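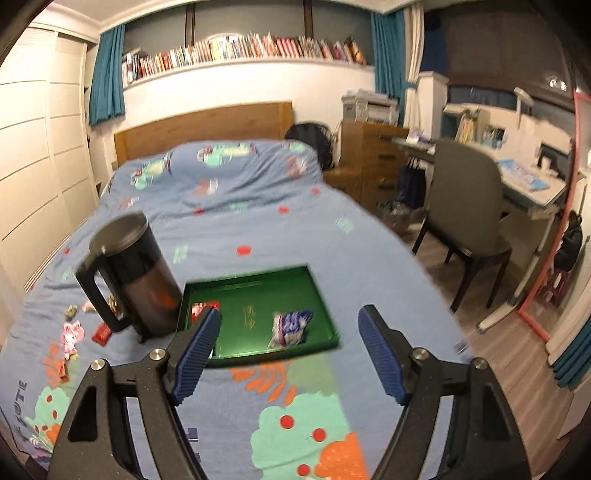
September, late morning. Restore test on the Mundard database again. Jitendra Thakur says the nightly backup is good because the job log says so, and I don't buy it. A log line saying "completed" tells me a file got written. I named the scratch tables after what was lying around, so green_tray is the parent and red_packet and snack_bag hang off it by foreign key. Loaded 2,000 rows in each, dropped red_packet, restored to the 14 minute mark. Came back 303 rows short - no error, no warning.

Kolov's notes blame the log chain. Maybe. I'd want to see it fail the same way twice first. Next run: same load, log backups every 30 seconds, checksum on.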